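Newsroom Systems Support
Ticket 1796-A: Live coverage page shows old headline and old byline after update
Status: Resolved
Priority: High
Site: Workotari news desk
Opened by: Abhishek Yadav, web producer
Assigned to: Tsutomu Kawaguchi, newsroom systems

Original report

When we update a live coverage story in Posto, the new body text shows on the site right away, but the headline and byline stay the way they were at first publish. The story list on the front page shows the right headline. The story page itself does not.

We saw it first on the transit strike coverage in the morning. The first version went up with a wire headline saying talks were continuing. Talks ended at 6:40 a.m. and we changed the headline at 6:52. At 7:30 readers were still getting the old headline over a story that said the opposite in its first paragraph. Two of them wrote in.

Steps to see it:
Open any live coverage story in Posto.
Change the headline and one sentence in the body.
Press Update, then Confirm.
Open the story page in a private window.

What I expect: new headline, new sentence.
What I get: old headline, new sentence.

I tried it on a regular article (school board vote) and could not get it to happen there. So far it is live coverage only. 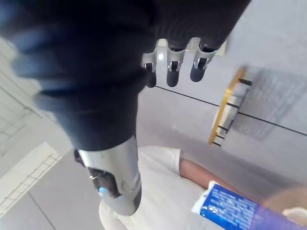
Page last changed: March, 4:12 p.m. (revision 8)

Log

9:05 a.m., Kawaguchi
Got it. Reproduced on the test site with a dummy story. Same result in three browsers, so I am ruling out the browser cache. Please tell me whether the stories you saw all started as wire copy or whether some were written by staff.

9:20 a.m., Yadav
The strike story started from the Barkell wire. The second one, the flood warning, also started from Barkell. The third was the courthouse story and I believe that was typed in by the reporter, but I will check.

9:41 a.m., Yadav
Checked. The courthouse story was started from Barkell too. The reporter pulled in the wire brief and wrote over all of it. Nothing of the wire text is left but the story record still says source: Barkell.

9:50 a.m., Kawaguchi
That helps. I made a live story from scratch on the test site with no wire source. Headline updates correctly. Made another from a Barkell item. Headline sticks. So it needs both things, live coverage and a wire source.

10:15 a.m., Kawaguchi
Looked at the story record for the strike. There are two headline fields. One is the headline the desk types. The other is called feed headline and holds whatever the wire sent. The live coverage template reads feed headline first and only uses the desk headline if the other is blank. The regular article template does it the other way around. That matches what you are seeing.

Byline works the same way. The template is picking up the feed byline, so your reporters have not been getting credit on these pages.

10:22 a.m., Yadav
The byline part is going to get attention here. Was it always like this?

10:40 a.m., Kawaguchi
No. I went back through the template history. The order was changed in the last Posto update. The release note says "live pages now follow feed corrections automatically." The idea seems to be that if the wire corrects a headline, the live page should pick up the correction without an editor touching it. There is no check for whether an editor has already changed the headline by hand.

10:45 a.m., Yadav
We did not ask for that and I don't think anyone on the desk read the note. Can you turn it off for now? We have the strike page up and people are looking at it.

10:58 a.m., Kawaguchi
There is no switch for it. Temporary workaround while I change the template:

Open the story record in Posto.
Go to the Source tab.
Clear the feed headline and feed byline fields. Leave source set to Barkell so that the credit line at the bottom still prints.
Save, then press Update on the story.

Do not press Refresh from Feed after this. It will fill the fields again.

11:10 a.m., Yadav
Did it on the strike story. Headline in Posto preview is right. Public page is still wrong.

11:14 a.m., Kawaguchi
How long after the save did you look?

11:15 a.m., Yadav
Straight away, then again just now.

11:31 a.m., Kawaguchi
The public page is being served from the Mizuno cache. Body text in live coverage is loaded separately by the page and skips the cache, which explains why your new paragraphs showed up while the top of the page did not move. I have cleared the strike page by hand. Please look again.

11:33 a.m., Yadav
Correct now. Headline and byline both.

11:35 a.m., Kawaguchi
Leaving the ticket open. The workaround is fine for a few pages but I want a list of every story affected before I change anything.
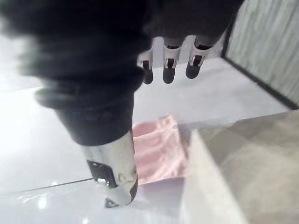 Newsroom Systems Support Log, page 226

12:50 p.m., Kawaguchi
Ran a query on all live coverage stories published after the Posto update. 181 of them have a desk headline that differs from the feed headline. Most of the differences are small, a word or a comma. I am sending the list to the web desk as a spreadsheet, sorted so that the ones where the meaning changes are at the top as far as I can judge it. An editor needs to go over that part.

1:25 p.m., Yadav
Received. We are going through the list from the top. The one I am most worried about is the county recount story, where the wire named the wrong precinct in its first headline. Our desk fixed it within minutes and the page has been showing the wrong one all along.

1:30 p.m., Kawaguchi
Cleared the fields and the cache on the recount story. Please confirm, and please take the correction note itself to the standards editor. I can't advise on that.

1:34 p.m., Yadav
Confirmed. Standards editor has it and will add a note at the bottom of the page.

2:10 p.m., Kawaguchi
Template change is ready on the test site. New order for live coverage:

If the desk headline was edited by hand, use it.
If not, use the feed headline.
Same for byline.

Posto already stores who last edited the headline, so the template can read that and no new field is needed. When the wire sends a corrected headline for a story the desk has already edited, the page does not change – the slot editor gets an alert in Posto with both versions and picks one.

2:45 p.m., Yadav
Tested with four stories. Headline good. Byline good on three. On the fourth there were two reporters and only the first one printed.

3:05 p.m., Kawaguchi
Found it. The live template allowed one name, since wire bylines come in as a single line of text. Fixed, please run the fourth one again.

3:12 p.m., Yadav
Both names print. One more thing, the mobile alert for the flood warning also went out with the old wire headline. Is that the same problem?

3:20 p.m., Kawaguchi
Same field, different template. The alert tool builds its text from the live page, so it should follow once the new template is in. I will send a test alert to the staff list and not to subscribers.

3:38 p.m., Kawaguchi
Test alert sent. Text matched the desk headline.

3:55 p.m., Kawaguchi
Template moved to the public site. Cleared the cache for all live coverage pages in one pass. Pages may load slowly for a few minutes while the cache fills up again.

4:08 p.m., Yadav
Spot checked the top part of the list and the strike, flood, courthouse and recount pages. All correct. Fine to close from our side.

Known leftovers

Search engines may go on showing an old headline until they visit the page again. We can't force this. For the recount story the web desk has sent in a request for a fresh visit.

Headlines already shared on social accounts keep the old text in the preview card. Delete and repost if the meaning is wrong. If it is only a style change, leave it.
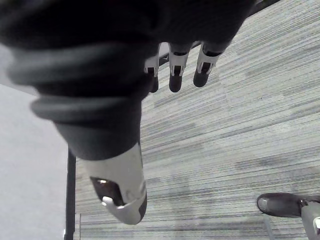
Do I still need to clear the feed headline field when I rewrite a wire headline on a live page?
Leave the field alone. The page now uses the desk headline as soon as an editor has changed it, and the feed headline is kept in the record for reference.

Follow-up items

Kawaguchi to ask Posto for a setting that turns feed corrections on or off per site. Request sent, waiting for a reply.

Yadav to add a line to the live coverage checklist: after each headline change, open the public page in a private window and read the top of it.

Release notes from Posto will go to the web desk as well as to newsroom systems before each update is installed.

Related ticket: photo captions on Barkell stories losing the credit line. Not the same cause, tracked separately.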